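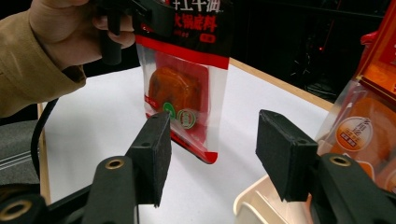

Can a machine put the shopping away yet?

It can put some of it away, slowly, if the bags have been unpacked first and somebody is on hand when a packet slides to the floor.

Sunday, September 19, 2021

Putting groceries on a shelf takes most people a few minutes and very little thought. For the firms trying to sell household robots it is one of the harder jobs on the list, well behind vacuuming and mowing the lawn, which have been solved well enough for people to pay for them.

Tins and boxes are the easy part. They have flat sides, they keep their shape, and a gripper that closes to the right width will hold them. Soft packets are another matter. A hot pot seasoning package, with a solid block sealed in a pouch and the pouch inside clear film, has a hard part and a floppy part. Hold it by the block and it behaves like a box. Hold it by the film and it swings. Glossy plastic also throws reflections, and a camera may read a reflection as an edge.

At Surenon, a small firm that works on grasping software, the test is a plain one. A tray is filled with 17 packets of mixed sizes and the arm has to move them to a shelf with the labels facing out. In March the arm was finishing the tray in nearly 50 minutes. It is faster now, though the firm would not give a new figure until it has repeated the test with a different shelf.

Most of the lost time goes on second attempts. The fingers close, the packet shifts, the arm backs off and looks again. A person in the same position would simply squeeze a bit harder or slide a thumb underneath. Soft pads on the fingers help with this, as they give a little when they meet the plastic, but they wear and pick up dust and have to be replaced.

Much of the training now starts with people. Someone does the job by hand, or with a gripper held in the hand, and the recordings are used to teach the arm. Udidum, which sells such recordings to other companies, has 2668 of them for kitchen packets alone. The firm says variety matters more to its customers than the total. A hundred recordings of the same bag on the same table teach a robot about that bag and that table.

Passing things from person to machine is a separate problem. People let go when they feel the other side take the weight. A robot has to judge this from force readings, and if it pulls too early the person hangs on. Surenon's engineers have settled on a short pause before the arm moves off. Visitors find it odd at first and then stop noticing.

Shops are further along than homes. Raudsepp, a grocery wholesaler, has had two arms in its Danurberg depot since last year, filling display trays with sauces and dried goods. They work from a list of 300 products. Anything that isn't on the list goes down a chute to a packing bench, where it is done by hand. The depot hasn't cut any jobs on the line, but the night shift now spends more of its time on the chute and less on lifting.

The depot has good lighting, level floors and suppliers who give notice when a package changes. A kitchen cupboard has none of that. It may hold a half-used bag closed with a peg, and the shelf at the back may be too deep for the arm to reach.

Cost is the other obstacle. The arms at Danurberg are bolted down and share one set of cameras. A home machine would need to move about, carry its own sensors and be safe near children, and neither Surenon nor Udidum expects to sell one soon. Surenon's next trial is with loose fruit.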